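# Chapter 7: Who Picks the Judge?

Every society that has courts has to settle an awkward matter before anyone can be sued in them. Somebody has to choose the judges, and whoever does the choosing will be accused of choosing badly. The only open question is who gets to make the accusation.

Take the town of Lerville, which elects its judges, and the neighboring town of Briltthorpe, which appoints them. The two have been explaining each other's mistakes for generations.

In Lerville, a candidate for the bench must win votes. That means yard signs, pancake breakfasts, and a slogan, usually one with the word "fair" in it, as if an opponent might be running on the other thing. In one May primary, a seat on the county court was decided by 329 votes out of 3028 cast. Turnout was considered healthy. Exit interviews suggested that a good many voters had picked the name they found easier to pronounce, and the winner, whose name was Shi, has never disputed this.

Briltthorpe finds all of this vulgar. There the mayor sends a name to the council, the council holds a hearing, and the nominee declines to give an opinion on anything that might come before the court — a category that grows to include the weather. The vote then follows party lines. Everyone involved says afterward that politics played no part.

Political scientists describe the difference as a tradeoff between **accountability** and **independence**. An accountable judge can be removed by the people she serves. An independent judge can rule against those same people and still have a job in the morning. Most of us want both, and we tend to want the first when we lose a case and the second when we win one.

A third method, often called **merit selection**, tries to split the difference. A nominating panel screens applicants and sends a short list to an executive, who must choose from it. After a set term the judge faces voters in a **retention election**, with no opponent and a ballot that asks only yes or no.

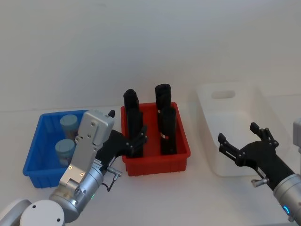

The district of Tosetby adopted this plan in the hope of taking politics out of the process. What it got was politics at an earlier stage, over who would sit on the panel. Lawyers wanted more lawyers. Everyone else wanted fewer. The first short list contained 2 names, one of whom had already told friends he didn't want the job.

Still, the plan has its defenders, and they have a case. Judges facing a retention vote raise less money than judges facing a rival, mostly for lack of a rival. They also tend to keep their seats, and whether you call that stability or a rubber stamp will depend on how you feel about the judge.

As you read the sections that follow, keep three terms separate in your mind: *selection*, *tenure*, and *removal*. Newspapers blend them freely. A judge may be elected once and then serve for life, or be appointed and then have to answer to voters every few years, and a complaint about one stage is often aimed at another.

## 7.1 The Elected Bench

Electing judges was once a reform. Its supporters had grown tired of governors who handed out robes to cousins and campaign managers, and they reasoned that the voters at least had fewer cousins in common.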